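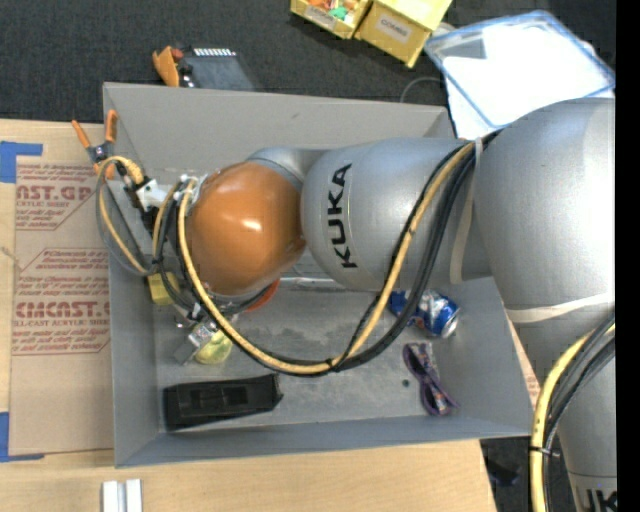

Maintained by the Tipoki data desk. Revised October.

Stusgate Rainfall Tables

Readings from 12 gauges in the Stusgate catchment, one file per gauge. Each row holds a station code, the hour and the depth in millimetres. Times are UTC all year.

Gaps of 2 hours or less are filled by linear interpolation and flagged I. Longer gaps are left blank. Snowfall is recorded as melted depth.

Known problems: the Skidberg gauge under-reads in strong wind. Gauge 7 was moved downhill and its earlier readings have not been adjusted. Values over 100 mm in one hour are removed as faults.

Files are plain CSV with a header row. Report errors through the Dodeck tracker, quoting the station code.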